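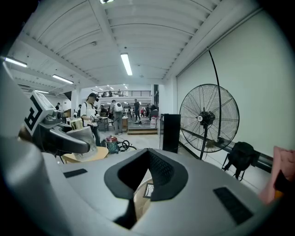 Page 2 of 9

Workplace Help — Automation and Staffing — Thread 2824

Question
Posted Nov 16, 2023

Our firm, Naltley, prepares and packs small household goods. In August management announced that part of the table work will pass to automated grippers supplied by Stevis. Staff are at present asked to perform their usual tasks with hand-held grippers so that the movements can be recorded. Our written job descriptions mention only sorting and packing. May the employer add this work without amending them, and should we expect the number of positions to fall?

Answer 1

The answer depends first on the wording of your contract. Many job descriptions contain a phrase such as "other duties as assigned," and an employer will normally rely on it. Where no such phrase exists, you should request a written amendment stating the following:

the hours per shift to be spent on recording
whether output targets are reduced during those hours
who may view the recordings, and how long they are kept

The last point deserves attention in a shared hall. A camera mounted on a gripper takes in far more than the table. Colleagues across the floor or up on a balcony may appear in the material although they have no part in the task, and they should be told so in writing.

As to positions, no one outside the firm can say. Ask for the staffing plan, and ask for it before the trial period ends.

Answer 2

We went through this at Karness and it was fine. The gripper is heavier than you would think, so ask for breaks.

Answer 3

I served as a shift representative at Ntuli during a similar change. Over 80 employees were affected. Positions were not removed in the first year, but the work itself changed: less packing by hand, more checking, clearing and restarting. Several long-serving packers found the new duties dull and asked to transfer — a right we had secured beforehand. Pay grades were the harder matter. The checking role was first graded below packing, and correcting this took months. I would advise settling the grade of any new role before training for it begins.

Answer 1 covers the contract question adequately.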